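Section 4: Setting up a petition page in Ballurier

You need an organiser account before you start. If you only want to sign petitions, a visitor account is enough and you can skip to Section 6.

4.1 Before you begin

Have these ready:

- the name of the body or person you are petitioning, spelled the way they spell it
- your request, in one sentence
- a contact email address that will still work when the petition closes
- one picture, if you want one on the page

Check whether the council or parliament you are writing to accepts online signatures. Some accept only paper, and a few want each signer's street address. Ballurier can collect addresses, but you have to turn that on before the first person signs.

4.2 Creating the page

1. Log in and choose New petition from the Organise menu.

2. Type a title. Titles can be up to 800 characters, but only the first line shows when the page is shared.

3. Fill in the Addressed to field. For more than one recipient, put each on its own line.

4. Write your request in the Ask box. Put the background in the Reasons box underneath. Signers see the Ask box again just before they sign, so keep it short.

5. Choose a closing date. The shortest period is 8 days. You can extend it later, but you can't bring it forward once people have signed.

6. Under Signer details, tick what you need to collect. Name and postcode are ticked already.

7. Select Save draft.

Note: Drafts are kept for 30 days after the last change and are then deleted. The system sends one reminder to the contact address.
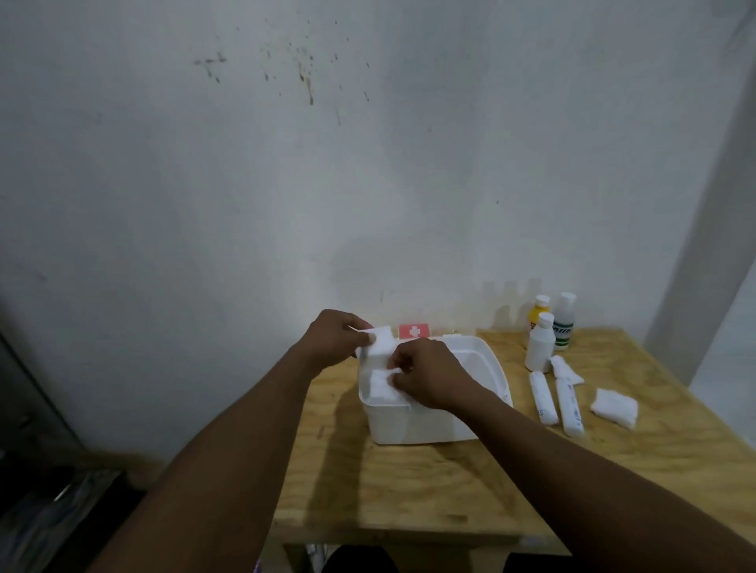

Danica Vukadinović found that the wording of the Ask box mattered more than she had expected. Her library hours petition went out asking the council to "look at" weekend opening, and the council wrote back to say it had looked. She closed it, started again with the opening times she wanted written out in full, and had to ask everyone to sign a second time. Her advice is to have someone outside the campaign read the draft and tell you what they think they would be signing.

Caution: The Ask box locks at the first signature. Spelling mistakes can be fixed by writing to support, but a change of meaning needs a new petition.

4.3 Publishing and sharing

1. Open the draft and select Preview. Read it on a phone as well as on a computer.

2. Select Publish. The page goes live straight away.

3. Sign it yourself. Organisers are not added automatically.

4. Copy the short link from the Share panel. Use this link on posters - the long one changes if you edit the title.

The counter on the page shows confirmed signatures only. A signature is confirmed when the person opens the link in their email, so the organiser view usually shows a higher total. In Nuno Valente's petition for the Zamora footbridge, the final confirmed count was 3,947, and that was the number printed on the cover sheet.

4.4 If signatures are not appearing

- Ask the signer to check their junk folder.
- Check that the petition has not passed its closing date.
- If several people share one email address, only the first is counted. The others can sign on paper using the form in Section 7.

Section last revised 19/03/2020.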